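Report to the Wasolier sports fund, April

The junior swim squad trained on all its planned dates this month — 6 sessions, each starting at 6 a.m. Ruoxi Qian took the sprint group and Bartosz Bednarek took distance.

Two swimmers made the regional final in the 100 backstroke. Neither placed, but both swam personal bests. Turns are still slow across the group, and we will spend most of May on them.

Spending came to $607, nearly all of it lane hire at the Piltov pool. The bus to Flindach is not in that figure — the invoice has not arrived.

Chiamaka Ugwu will send the May schedule on Monday.
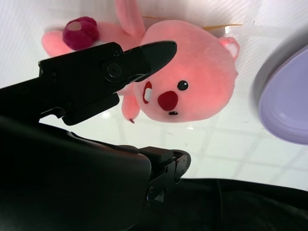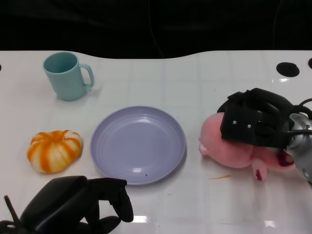
Pink plush toy (first photo) and mug (second photo).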